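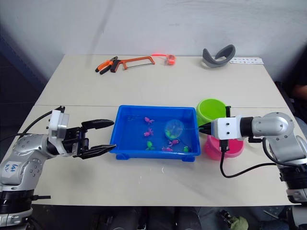 Parallel gripper keeps pushing floating objects away

Babita Bajpai
Posted 27 May 2026

I am comparing end effectors for a two-arm cell at our Grinville site. The task is picking small toys out of a shallow tray of water and dropping them in a bucket. Both arms have two-finger parallel grippers and run on the Olleo controller. Anything that floats drifts off when the fingertips reach the water. Logged attempts so far: 1,296 with bare fingers. Is it worth changing the fingers, or should I fix the approach path first? 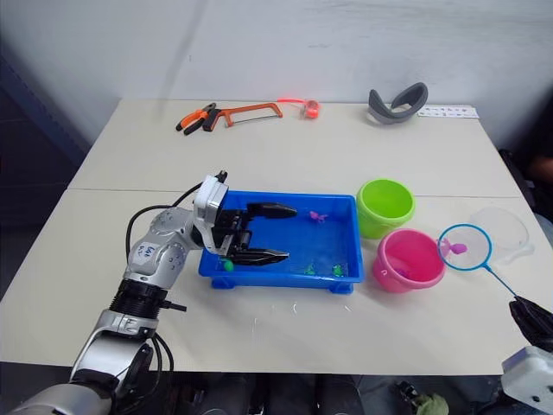 2 answers

Radka Zupan

Path first. Enter the water beside the object with the jaws already open to the right width, then move sideways at low speed. Coming straight down makes a wave every time. Close slowly too, as the last few millimeters push the water out along with the toy.

Then try a net with a rigid handle held in the gripper. The mesh lets water through and you can be less exact in position. Two things to check:
Handle slip. A thin round handle rotates between flat jaws. Add a flat sleeve or a V-groove pad.
Tool offset. Set a separate tool frame for the hoop center and redo it after each regrasp.

Our log at Trunulholm covers 2,236 net attempts. Most of the failures were handle rotation.

vlachou_user

Just use suction. Never tried it in water but it works on our boxes.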